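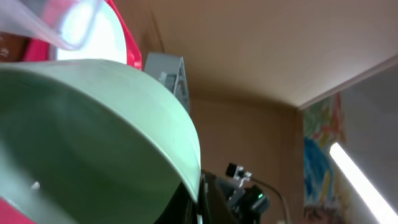

Can a two-arm tabletop kit handle clearing up after a meal without custom parts? Mostly it can, as long as you're willing to spend time on the grip settings and the cable routing before you collect anything.

4. Working with the Stestow kit

I'll start with setup, because that's where most of our first week went. We bought the standard Stestow package from Falberg: two arms, a mounting rail, clamps, wrist cameras and the control software. Nidia Yupanqui and I had it bolted together by lunch, and then we spent the whole afternoon arguing with the cables. The manual shows them running neatly along each arm. Ours wanted to loop outward at the wrist, and whenever an arm folded back on itself the loop got tight. We ended up giving the cables more slack than the manual suggests and I'd do that again on day one.

The task is the one described in Section 3. Leftovers get scraped off the dishes, the dishes go to the rack, and a sponge gets used at the end. We wanted real mess, so there was uncooked rice in the setup from the beginning. Rice is a pain! Single grains are small enough that the wrist camera loses them whenever the gripper fingers come down, and they wander off the trays onto the wood.
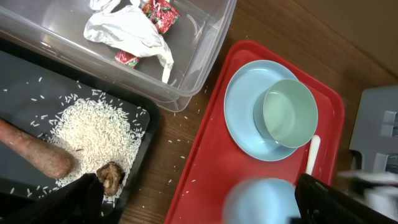

I had planned to do all the labeling myself, and I gave up on that pretty fast. Deltell offers a labeling service that plugs into the kit's software, and we sent them a batch of 100 episodes to try it out. The labels for big steps (grasp, lift, release) were good and I changed very few of them. Labels for scraping were all over the place. In fairness to them, our own instructions said "scrape until clean" and never said what clean meant, so Nidia rewrote that page and we sent the same batch again. The second round was much easier to live with.

The grippers deserve a mention too. They come with a default closing force that's fine on cups and too strong for a sponge, which squashes down and then springs out sideways. You can save separate force profiles, but the menu is buried 6 clicks deep and the profile resets when you restart. I've written to Falberg about it. Their support people were friendly and quick, and the fix is supposedly coming in February — we'll see.

Figure 3. Both arms at the work table, with bowls on the red tray and the right gripper holding the sponge at the dish rack. 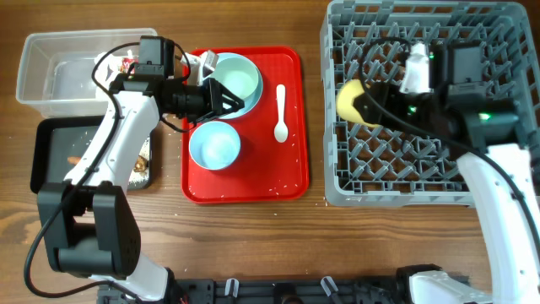
We set ourselves a target of 1,000 episodes for the full study, and the kit held up well enough that I'm not nervous about it. My one real gripe is that the two arms share a single emergency stop, so a snag on one side ends the episode for both. Section 5 covers how we dealt with those partial episodes when training.

Would I buy it again? I would, with spare cables in the same order.

100 shares | 2 comments

Restrepo: Did you try the softer finger pads? We have the same trouble with sponges and I'd love to skip the force menu completely.

Primo Fabbri: Please put the rewritten scraping instructions in the appendix. That page alone would save my group a lot of back and forth.

Related
Cable routing on small two-arm setups
Writing labeling instructions that people can follow
Deltell labeling service: first impressions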